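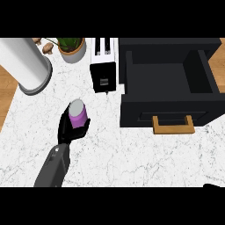
Setting up the kitchen cell, again

I've put off writing this one because every time I think the cell is set up, it comes unset. For anyone new: I look after a simulated kitchen bench with two robot arms at it, for a small group that wants to know whether a policy trained in there is worth putting on the real pair. My job is the dull end. I load the scene, zero the arms, check the contacts and find out why the thing that worked before lunch doesn't work after it.

The scene pack is called Plomitska and the solver we run it in is Rustach. Both came with a getting started page that promised a working cell in under an hour. It took me most of June. I'm prepared to believe somebody did it in under an hour, on a machine where it had already been done once.

What's in the scene

Marble counter, toaster, potted plant, a black cabinet with a wooden handle, a few odds and ends along the back, and a small purple cup. The cup is the job. Everything else is what the scene people like to call clutter, and I'm sceptical of most of it. It sits along the far side of the counter, well out of the way of the cup, so I can't see how it tests much. Nayeli Montoya, who built our version of the layout, disagrees. Her view is that the cameras see the clutter even if the fingers never touch it, and a policy that falls apart over a pot plant ought to be found out early. Fair enough. I'd still like something in the way now and then.

Zeroing the arms

Do this before you touch anything else. The arm models are Lauritsen and the hands are Gukano, and the two files don't agree on which way the wrist turns. Load them as they come and one hand sits a quarter turn out at the mount. It looks fine from above until you ask it to close on something.

My order now:

Load the arms with no hands and send both to home. Write down the joint values. Add the left hand by itself, send it home again and compare. Then the right. Only then load the counter and the rest of the scene. If you load the lot in one go (which the getting started page tells you to do) and something's off, you'll spend the afternoon working out whose fault it is.

Once both hands are on, I open them fully and look straight down at the bench. The fingers should lie along the two sides of the counter with the thumbs pointing in at each other. If one thumb is aimed anywhere else, go back and fix the mount. Don't patch it with an offset in the controller. I did that last year and it was still in there months later, quietly spoiling somebody else's runs.

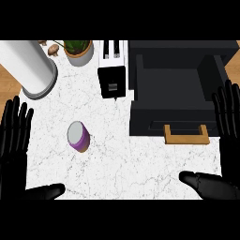 Both hands open, thumbs in, and the purple cup on its side on the marble.

The cup

I don't trust lightweight cylinders in any simulator, and this one earned it. Out of the box the cup's friction was set so high that a grip didn't need to be any good. You could brush it with the side of a finger and up it came. The training curves looked wonderful, of course. When Yayra Tsikata went through a batch of 2,000 attempts, 1,380 were marked as successful lifts, and she reckoned a good share of those would have been a cup on the floor in real life. The success check only looked at height. It had no opinion on whether the cup was upright, or held by anything you'd call a grasp.

So we changed three things. Friction came down to a figure we could defend. The success check now wants the cup upright as well as lifted, with contact on both sides of it. And the physics step was halved, which hurt, because runs that used to finish overnight now finish sometime after morning tea.

The controller still runs at 60 Hz. The vendor's forum will tell you to raise it. I tried, and got the same jitter with a louder fan.

Where the fingers go

Multi-jointed hands are a pain to look after compared with a plain two-jaw gripper, even in software. Every joint has its own limits and damping, and one bad number in one finger can shove the cup sideways just as the rest are closing. When I'm checking a grasp I slow the playback right down and watch the contacts come on finger by finger. If they all light up at once I get suspicious and go looking at the collision shapes. Twice now I've found a shape fatter than the finger it belongs to.

The drawer on the cabinet needs a look too. Its travel limit was missing in the version we got, so a decent tug on the handle would send it straight through the counter. I've put in a stop. Nayeli wants a soft one with some spring to it, and I want one that stays where I put it, so for now it's a hard stop.

Still on my list

The right hand's thumb drifts a little over long runs, and I don't know why. Yayra thinks it's the solver rounding. I think it's damping, and I've got her old logs open in another window to see who's buying the coffee. I also need to re-save the home pose, because the file from before the wrist fix is still the one that loads by default. If you pull the scene from our shared folder this week, check that first.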